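Rapport d'avancement n° 2 – Programme de réduction des consommations électriques dans les logements meublés
Résidence Stovgate
Période couverte : de novembre à mai
Rédaction : Natália Ďurica, chargée de projet
Relecture technique : Bautista Toledo

1. Objet du rapport

Le présent document rend compte de l'exécution de la deuxième tranche du programme cofinancé par la fondation Womcombe. Il porte sur l'instrumentation des logements, les travaux sur la ventilation et l'eau chaude sanitaire, le remplacement partiel des équipements et l'état des dépenses. Les données antérieures à novembre figurent dans le premier rapport et ne sont reprises que lorsqu'elles servent de référence.

Le périmètre est inchangé : 31 studios meublés répartis sur deux bâtiments desservis par une chaufferie commune. Les locaux techniques et les circulations font l'objet d'un comptage séparé, exclu des bilans présentés ci-dessous.

2. Instrumentation

Les sous-compteurs électriques ont été posés dans la totalité des studios. Chaque tableau comporte désormais trois départs mesurés : chauffage d'appoint et sèche-serviettes, prises et cuisine, éclairage. Le pas de temps retenu est de dix minutes. Les relevés sont transmis à un concentrateur par bâtiment, puis archivés quotidiennement sur le serveur du gestionnaire.

La mise en service du bâtiment B a pris du retard. Les transformateurs de courant livrés en premier lieu n'étaient pas du calibre commandé et ont été retournés au fournisseur. Le remplacement a été effectué sans surcoût par l'entreprise Kolář, mais les séries du bâtiment B ne sont exploitables qu'à partir de février. Pour les mois manquants, aucune reconstitution n'a été tentée : les tableaux annexes comportent des cellules vides.

Sept logements présentaient une inversion entre les départs « prises » et « éclairage ». L'anomalie a été repérée par Radoslava Beneš lors du contrôle de cohérence des profils nocturnes. Les fichiers ont été corrigés rétroactivement et la version initiale est conservée dans l'archive.

3. Ventilation

Le diagnostic aéraulique a été confié à Rostislav Kollár. Les débits mesurés aux bouches d'extraction des salles d'eau étaient inférieurs aux valeurs de conception dans les studios situés en bout de réseau, et supérieurs dans les logements proches du caisson. L'écart provient pour l'essentiel d'un défaut d'équilibrage et, au dernier étage du bâtiment A, d'un raccord souple écrasé derrière un faux plafond.

Travaux réalisés :
– remplacement du raccord et reprise de l'étanchéité sur la colonne concernée ;
– nettoyage des bouches et changement des joints ;
– rééquilibrage complet du bâtiment A.

Le rééquilibrage du bâtiment B reste à faire. Il suppose un accès simultané à tous les logements d'une même colonne, ce qui n'a pu être obtenu en période d'occupation pleine. L'intervention est reportée à l'intersaison.

4. Eau chaude sanitaire

La production est assurée par deux chaudières à condensation alimentant un ballon de 500 litres. L'entreprise Gastix, titulaire du contrat d'entretien, a procédé au réglage des brûleurs et au remplacement d'une sonde de départ. Le bouclage fonctionnait à vitesse constante. Une pompe à vitesse variable a été installée, avec une consigne de retour fixée en accord avec l'exploitant et compatible avec les exigences sanitaires applicables à l'installation.

Le calorifugeage des canalisations en sous-sol a été repris sur toute la longueur accessible. Deux traversées de cloison n'ont pu être traitées, faute d'espace autour du tube. Elles sont signalées sur le plan de récolement.

La consommation de gaz de la chaufferie n'est pas analysée dans ce rapport. Le compteur du distributeur est relevé à une fréquence trop faible pour distinguer l'effet de la pompe de celui du réglage des brûleurs. Un émetteur d'impulsions a été demandé et la date de pose n'est pas encore connue.

5. Résultats intermédiaires sur l'électricité

Les studios du bâtiment A disposent d'une série complète. Le poste « prises et cuisine » y constitue la part principale de la consommation hors chauffage d'appoint. Son talon nocturne est stable d'un mois à l'autre et peu sensible à l'occupation, ce qui désigne les appareils branchés en permanence : froid domestique, box, veilles diverses.

Le poste « éclairage » est désormais marginal, le passage aux sources à diodes ayant été achevé pendant la première tranche. Aucune action supplémentaire n'est proposée sur ce poste.

Le chauffage d'appoint présente la dispersion la plus forte. Quelques logements concentrent l'essentiel des appels de puissance du matin, entre 6 h 30 et 8 h. Zuzana Kuruc a rencontré les occupants concernés. Les motifs recueillis sont variés : radiateur principal masqué par un meuble, robinet thermostatique bloqué, habitude de laisser le sèche-serviettes en marche. Les robinets bloqués ont été changés. L'effet ne pourra être évalué qu'au prochain hiver.

6. Équipements de froid

Les réfrigérateurs des studios n'ont pas tous le même âge ni le même format. L'inventaire distingue les appareils de table, encastrés sous plan, et les mini-réfrigérateurs posés, majoritaires dans les petites surfaces. Pour chacun ont été notés le modèle lorsque la plaque était lisible, l'état des joints de porte et les conditions de dégagement autour de l'appareil.

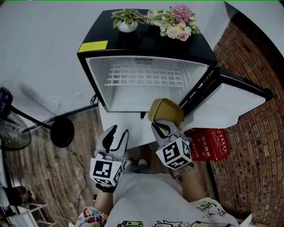 La mesure individuelle a été conduite à l'aide de wattmètres enfichables, sur une durée suffisante pour couvrir plusieurs cycles de compression. Les appareils les plus anciens ne sont pas systématiquement les plus consommateurs. L'état du joint et la position du thermostat expliquent une part importante des écarts, et deux appareils récents figurent parmi les moins bons résultats en raison d'un réglage au maximum.

Il en résulte une modification du plan initial, qui prévoyait un remplacement généralisé par ordre d'ancienneté. Il est proposé de procéder en deux temps : changement des joints et réglage des thermostats, puis seconde mesure. Seuls les appareils restant au-dessus du seuil convenu seraient remplacés. Cette modification est soumise à l'accord de la fondation, la ligne budgétaire correspondante étant fléchée dans la convention.

Les appareils déposés seront remis à la filière agréée pour récupération du fluide frigorigène. Les bordereaux seront joints au rapport final.

7. Exécution budgétaire

Les dépenses engagées sont conformes à la convention, à l'exception de deux postes. Le poste « ventilation » présente un dépassement de 659 euros, imputable à la dépose et à la repose du faux plafond du bâtiment A, non prévues au devis. Le poste « équipements » est en sous-consommation, les commandes ayant été suspendues dans l'attente de la décision mentionnée au point 6.

Nous demandons l'autorisation de compenser le dépassement par un transfert interne. Le montant total de la subvention n'est pas affecté. Les factures acquittées sont classées par poste dans l'annexe C.

8. Difficultés et points ouverts

L'accès aux logements demeure la principale contrainte de calendrier. Le préavis prévu au règlement intérieur est respecté, mais les annulations tardives obligent à regrouper les interventions, avec des déplacements supplémentaires pour les entreprises.

La rotation des locataires complique aussi la comparaison d'une période à l'autre. Une correction par taux d'occupation est à l'étude – les données de remise des clés sont disponibles, mais leur rapprochement avec les séries de comptage reste manuel. Radoslava Beneš prépare un script à cet effet.

9. Programme de la période suivante

– Rééquilibrage aéraulique du bâtiment B.
– Pose de l'émetteur d'impulsions sur le compteur de gaz.
– Changement des joints, réglage des thermostats et seconde campagne de mesure du froid.
– Correction des séries selon l'occupation.
– Note de cadrage pour l'évaluation hivernale du chauffage d'appoint, à transmettre à la fondation avant la reprise de la saison de chauffe.

Annexes : A. Tableaux de comptage par logement. B. Procès-verbal de mesure des débits. C. Pièces comptables. D. Plan de récolement du sous-sol.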